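2020-09-12
Flow loop notebook, Ploketano test bay
Subject: Drilling mud pressure loss in the choke line, second series

Purpose

The first series left an open question on the pressure readings at the choke outlet. When the mud was weighted up and held still in the line, the outlet reading settled lower than the hydrostatic column allows, and it stayed low until the pump was started again. The present entry records the work done on that point and the state in which the loop was left. The Salix proposal for a smaller choke bean is a separate matter and will be entered under its own heading.

Condition of the loop at start

The loop had stood full overnight with the mud from the previous run. On opening the lower drain, a soft plug came away first, followed by mud of normal appearance. The plug was kept in a jar and labeled. Its weight on the mud balance was clearly above that of the mud behind it, so the barite had sagged toward the low point during the standing period. The first series was therefore run on mud that was not uniform from top to bottom, and the static figures from that series should not be quoted until they have been repeated.

The line was flushed with fresh water and then with base fluid. Both isolation valves were worked through their full travel. The upstream valve is stiff in the last quarter turn and has been so since January.

Mixing

A new batch was made up to the same recipe as before, using the bentonite from the Mühlbauer delivery. The batch was sheared for the usual time and left to hydrate before any weighting material was added. Gel strength at ten minutes came out slightly higher than in the last batch. The difference is within what we have seen between sacks and was accepted.

Colleagues are reminded that the funnel must be rinsed between the bentonite and the barite. A crust was found in the throat again.

Instrumentation

The outlet transducer was removed and checked against the dead weight tester at 500 psi and at atmospheric pressure. It read two psi high at the upper point and returned to zero correctly. The inlet transducer was checked in the same manner and needed no correction. The error at the outlet is in the wrong direction to explain the low static reading, and it is too small in any case.

The impulse tubing between the tapping and the outlet transducer was then taken down. It was partly packed with settled solids over a length of about 8 inches next to the tapping. This is the more likely cause. With the mud moving, enough pressure passes through to give a fair reading; with the mud at rest and gelled, the transducer sees very little of the change. The tubing was blown through, refilled with clean oil and fitted with a rise away from the tapping, so that solids tend to fall back into the line.

Signal cables were checked for continuity while the panel was open. Shielded cable is retained for the transducers.

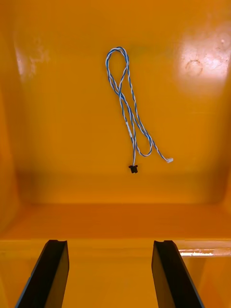
Static test, repeated

The loop was filled with the new batch and circulated until the inlet and outlet weights agreed. The pump was stopped and both valves closed. Readings were taken by hand at five-minute intervals, as the logger was in use on the Skanetska job.

The outlet pressure fell a little in the first interval and was steady after that. The final value agreed with the calculated column to within the reading error of the gauge. On restarting the pump there was a short peak at the inlet while the gel broke, and a matching but smaller peak at the outlet. No such peak was recorded at the outlet in the first series, which again points to the blocked tubing.

A second static period of longer duration was begun but had to be given up when the packing on the pump began to weep. The leak was slow – a drip at the gland follower – and tightening the follower reduced it without stopping it. New packing is on the shelf in the correct size.

Actions

Replace pump packing before the next run.
Repeat the long static period with the logger connected.
Mark the static figures of the first series as withdrawn in the shared file.
Drain the loop at the end of each day. Mud is not to be left standing in the choke line overnight.
Free or replace the upstream isolation valve.

Loop drained and flushed, valves left open, panel closed and locked. The jar with the plug is on the upper shelf by the mud balance and should be kept until the report is issued.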